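电视剧集中的道具与陈设:年代感的建立与维护
讲稿备注(供主讲人使用)
主讲:玛丽克鲁斯·巴雷拉(Maricruz Barrera)
2020年4月13日

第1页 开场

各位同仁,下午好。感谢主办方的邀请。今天的题目是剧集制作中的道具与陈设工作,以本部门参与的家庭剧《Contreras》为主要案例。该剧共2季,叙事横跨两代人,大部分场次发生在同一套住宅的厨房与客厅之内。

(此处停顿,待迟到听众入座。)

第2页 为什么谈陈设

观众对年代剧的批评,多集中于台词和服装。陈设方面的失误较少被写进剧评,却会持续削弱观众对人物处境的信任。一户人家经济状况转差,台词可以只字不提,餐桌和橱柜应当已有表现。本剧总编剧特奥多罗·韦尔塔在筹备阶段即要求各部门共用一份“家庭账本”,逐集记录这户人家的收入、债务和大宗开支。陈设组据此决定何物添置,何物变旧,何物消失。

第3页 清单制度

第一季开拍前,陈设组登记入册的物件超过300件。每件均注明首次出现的集数、所属人物、允许的磨损程度。登记工作由鲁蒂略·罗萨莱斯负责,现场核对由鲁蒂略·奥乔亚负责。两位同名,通告单上一律以姓氏区分,请各位阅读讲义时留意。

(如有人询问清单模板,答复:会后可向会务组索取。)

第4页 案例一:第一季第6集

该集有一场晚餐戏,前半段与后半段的拍摄相隔较久。复拍时,场记照片与清单对同一只汤碗的记载不一致,现场停工核查。最终以已拍素材为准,清单随后更正。此后本组规定,凡清单与素材冲突,一律以素材为准,并由双方签字确认。

(语速放慢。此条规定为本次报告重点之一。)

第5页 案例二:虚构品牌

剧中出现的商店与日用品牌均由美术部门自行设计。Nestis为街角杂货店,Mikgate为父亲任职的家电行。设计时须顾及两点:字体与印刷工艺应符合所处年代;品牌自身也应随剧情推进而更换标志。第二季开篇,杂货店易主,招牌、价签和包装同时更新,台词未作任何交代。试映后的书面意见显示,多数观众由此判断出时间已经过去。

第6页 案例三:餐桌上的零散物品

包装袋、水果和随手放下的小物件,属于最难管理的一类。它们形态不固定,演员每次触碰后位置均有变化。袋口开到何种程度,里面的东西露出多少,都会影响前后镜头的衔接。
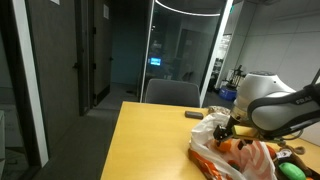 图:浅色木桌上敞开的橙白色塑料袋

本组的做法是,每条拍摄结束后由专人复位,复位完成之前,其他人员不得接近桌面。水果类物品备足替换件,按大小和色泽分组存放。塑料袋的褶皱无法完全复原,只求轮廓与受光面大致相符,导演组对此已予认可。

第7页 与其他部门的协作

摄影指导埃斯科·莱蒂宁在第二季改用较浅的景深,背景陈设的清晰度随之降低。有意见认为可相应减少背景物件,本组未予采纳。演员在布置完整的房间内走位更为自然,削减陈设所节省的费用亦属有限。最终方案为保留全部物件,仅放宽远处物件的年代核对标准。

(若时间不足,本页可略过,直接进入第8页。)

第8页 后续工作

第二季陈设已于9月前后完成封存,存放于Flevetti仓库。如剧集获得续订,原有清单将继续沿用,并增加电子检索功能。相关预算正在审议,现阶段不便对外说明。

第9页 提问

请听众先报姓名与所属单位。涉及后续剧情的问题不予回答,可建议提问者与宣传部门联系。涉及物件来源与租借费用的问题,由罗萨莱斯代为答复。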